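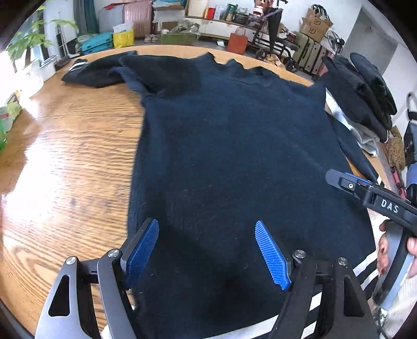 Do we have to fold everything the same way before we hand in our recordings?

Use the same fold for every sweater and every shirt, and leave the small things (socks, gloves, hats) to your own judgment as long as they end up in the bundle. The training script treats each garment type as one task, and two different folds under one label will confuse it.

That was Gaetano's question from the last meeting, and three more people have asked it by email, so I am putting the answer at the top where it can be found. The rest of this message answers Pei-shan's post and sets out the plan up to the July demo.

Pei-shan Yau wrote:

> Hi all,
>
> I did a full session with the two hand-held grippers yesterday and have
> some notes before the next pair takes the kit.
>
> 1. Dark knits are hard. The sleeves vanish against the body when you
> look at the playback, and I could not always tell which layer I had
> picked up. Shirts with a print on them were much easier.
>
> 2. I kept wanting to put one gripper down and smooth the cloth with my
> fingers. I did it twice without thinking. Should I delete those
> recordings or can they be trimmed?
>
> 3. The written instructions say 80 recordings per person. Is that 80
> good ones or 80 total? I have 36 that I would call good.
>
> 4. What do we do about bundles? The sheet has a line for "bundle" and
> no explanation.
>
> Also, the charging cable in the Liu case is loose at the plug end. It
> works if you hold it at an angle.
>
> Pei-shan

Thanks for writing this up. I'll take the points in order.

On dark knits, please keep recording them. Most of what we own is dark, and so is most of what the judges will bring, if the Hidildale round was anything to go by. What helps is to start with the garment spread flat and the sleeves away from the body, and to hold still for a moment before the first grasp. Kuo-hua went through the first batch and found that the recordings with a pause at the start were far easier to label. If the table and the garment are both dark, move to a lighter table.

On bare hands, delete the whole recording. It can be trimmed in principle, but then the cloth jumps from one state to another and someone has to mark the gap by hand. A new recording takes less time than a repair.

On the count, it is 80 good ones. I should have said so on the sheet. Pei-shan, your 36 stand and you do not need to redo any of them. The club target is 1000 before we train the version we take to the demo. If you can't reach your share, tell me early and I will move some to Kwok-wai, who has offered to take extra sessions.

On bundles, the sheet was mine and the line should have been explained. A bundle is several soft items picked up together with both finger pads and moved as one piece. We added it after the Istholm workshop, where our arm could fold a shirt and then had no idea how to clear away what was left over. The steps are below. Please use these and ignore the older sheet.

Steps for a bundle recording

1. Put the larger pieces down first, in a loose heap near the middle of the table. Mixed fabrics are fine and better than all one kind.

2. Lay the small pieces on top. Don't tuck them in neatly. We want the model to see a sock poking out now and then.

3. Open the fingers wide, come in low and close on the heap until the pads hold it from both sides. Squeeze slowly. If the top layer slides off, let go and start the grasp again in the same recording. Failed first tries are useful to us.

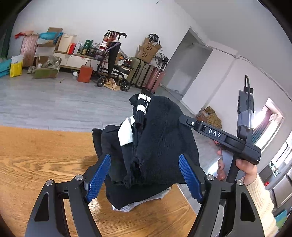
4. Lift straight up, wait, then move the bundle to the side of the table and set it down. Keep the second gripper ready at the side in case something drops, and use it to pick up what fell.

5. Stop the recording with the bundle at rest and both grippers clear of it.

6. Fill in the log: garment types, number of tries, anything dropped. Old clothes with small holes or loose threads are welcome, but note them in the log so the labelers don't take them for a recording fault.

Other business

The Liu case cable will be replaced. Until then use the one in the Vasine case and return it to the same pocket. Halina Jabłońska has the key to the cabinet and is there most afternoons.

Please wipe the finger pads between sessions. Lint builds up in the ridges and the grip gets noticeably worse on smooth fabric. A dry toothbrush works. Don't use alcohol on them.

Uploads go in the shared folder under your own name, one subfolder per session. Three people put theirs in the top level last week and I have moved them, so check that nothing is missing. If your session is still on the card, upload it before you pass the kit on. The card is wiped at the start of the next session.

I still need two people to present in July. One talks through how the recordings were made and the other runs the arm. Gaetano Costa has said he will run it if someone else does the talking. Reply to me directly if you want either job.

Kwok-wai has the kit next, then Kuo-hua.

Kwok-wai, could you bring the long tape measure back when you collect it? The table heights in the log are still blank for the first two sessions.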